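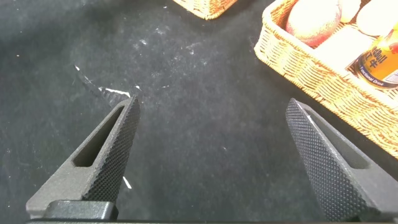
The Drivholm Guidelines are a set of good-practice rules for tabletop sorting with robot arms, first put out by Wilix on April 23, 2019, and looked after since then by the Pivus workshop. They deal with the everyday side of the work – how a table is laid, how items are grouped, and how an arm should come near them.

The part most people know is the sorting rule, which asks that food and household goods be kept in separate baskets, and that the two baskets be of the same make so that neither one is easier to reach into.

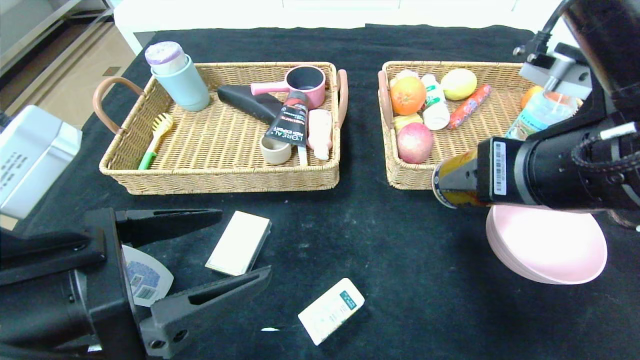

Under the same rule, a two-armed station should have a plain, dark cloth and a fair stretch of it left open between the arms, with a speed limit of 400 millimeters per second whenever a person is within reach. Cans and bottles are to be held by the side and never by the rim. A later revision, known as Tripathi after the town where it was drafted, added a kindly worded chapter on soft fruit and raised the item list from 307 entries to nearly 600.

See also: Gripper care; Table layout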